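Play kitchen corner opens at the Sukholm toy library

Sukholm's toy library has a new kitchen table, and it is already messier than most real ones. The pretend kitchen opened in July, on the ground floor of the old Marchetti building, with cutting boards, cups, a bowl and more toy vegetables than any household has ever finished.

The collection is on loan from Gukura, the toy exchange across town, and runs to 107 pieces. Some are proper play food. Others came out of somebody's kitchen drawer and have been promoted.

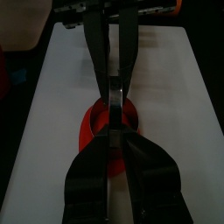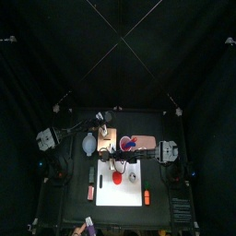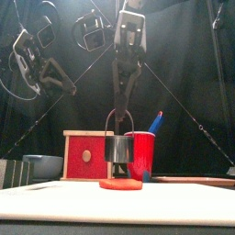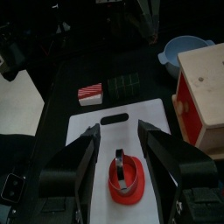

White cutting board, red centerpiece: the second, third and fourth pictures agree on the menu.

How much does it cost to borrow a set?

Borrowing is free for members of the toy library, and membership is 9 dollars a year for the whole family. A set goes home for 2 weeks and can be renewed once if no one else has asked for it. Visitors who only want to play at the table pay nothing.

The table is open from 9 in the morning until noon. Closing time is announced with a bell, which younger cooks have so far treated as a request for seconds.

Carrots are the early favorite at the loan desk. Cutting boards come next, mostly among parents who would like their own back. The plastic cups go out least, although they seem to travel the farthest within the building, and one spent most of the opening week in the coat closet with a spoon in it.

Not everything has gone to plan. The printed inventory, drawn up by the Clumelus print shop next door, listed the collection as 1,164 pieces, a figure that briefly made Sukholm home to the best-stocked pretend kitchen in the county. A corrected sheet is now taped to the door. The old one has been kept for drawing on.

Borrowers are asked to wipe everything down before returning it and to check under the couch for stray vegetables. Missing pieces should be reported at the desk, where there is no fine but there is a form, and the form has a second page.

Gukura has agreed to leave the kitchen in place through the winter. A pretend hardware store is being considered for the spring, pending a decision on the hammers.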